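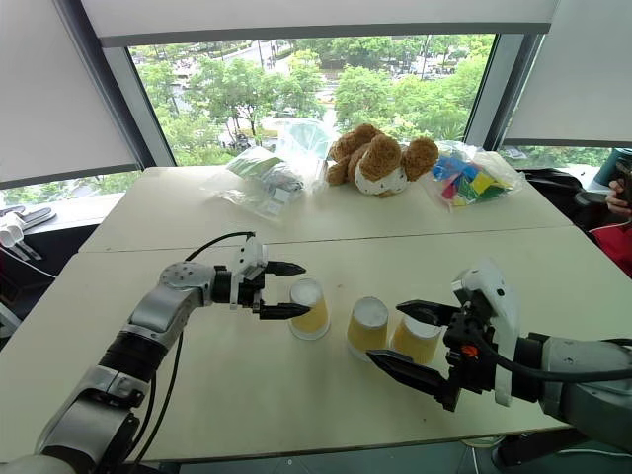 Cups down, please: a note on the window table

The shared room at Broreo has settled into its autumn routine, and the window table is back in use for drinks and for the cup games on Wednesday afternoons. A few people have asked how the cups should be left between sessions, as the instructions on the old card had faded. The short answer is upside down, on the table, with a bit of space between them.

The longer answer has to do with the shelf. Until October the cups lived in a stack on the shelf by the door. They stuck together, and pulling them apart one-handed usually sent one across the floor. We lost 6 that way over the summer, mostly to cracked rims. Leaving a few out on the table has been easier on the cups and on everyone's patience. The rest are now in the low cupboard, in short stacks of three.

We are keeping the yellow ones as the everyday set. They show up well against the pale tabletop and they are easy to spot when somebody has carried one off to another room. If you find one on a windowsill or in the corridor, bring it back and put it in the washing-up bowl.

Washing and drying

Cups used for drinks go through warm soapy water, then a rinse, then onto the rack. Give them 20 minutes before they come back to the table. A cup that is turned over while it is still wet inside leaves a ring, and the rings are hard to shift once they have dried. Cups used only for games can be wiped with a damp cloth at the end of the afternoon.

The table itself needs a wipe at the end of each day. It is really two tables pushed together, and crumbs work their way into the join. Once a week, please pull the front table forward a hand's width, sweep out whatever has collected, and push it back until the edges meet. Two people make light work of it. Lift it a little as you go, as dragging has already marked the floor near the radiator.

The cup game

For newcomers, the Wednesday game is the simple one. Three cups go upside down on the front table, a button is hidden under one of them, and the cups are moved about while the others watch. Beginners start with the cups in a straight row. Once people are following that easily, we spread them into a triangle, with one cup further back. It is harder to keep track of than you might think, especially when the back cup changes places with one at the front.

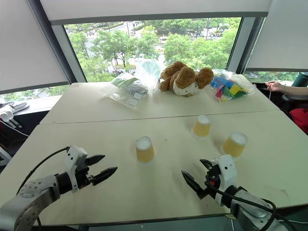
Three cups spread out on the front table, with the teddy bear at the back by the window.

We play to 20 points, one point for each correct guess, and whoever wins moves the cups in the next round. Buttons are in the Dalivetti biscuit tin in the cupboard. Please count them back in, as they are small and younger brothers and sisters do come along.

Things along the window

The back table is for items that are not in use, and it works well as long as it stays tidy. Toys left there overnight are fine. Coats, bags and hot drinks are not — there are hooks by the door for the first two, and drinks should be kept to the front table where spills can be reached. Anything still there at the end of the month goes into the lost property box under the stairs.

New cups

The Rosales shop on the corner has offered us a box of 70 plain cups at a reduced price. We do not need that many ourselves, so we have agreed to split the box with the Jastitlow playgroup. Ours will be kept for parties and open days and will not go out on the window table. If your group would like to borrow some, write the date and the number in the red book and return them clean and dry.

The room is open from half past nine. Games start at two and finish at four, and tea is made at three. There is no need to book, though it helps if a couple of people can stay on for the washing-up.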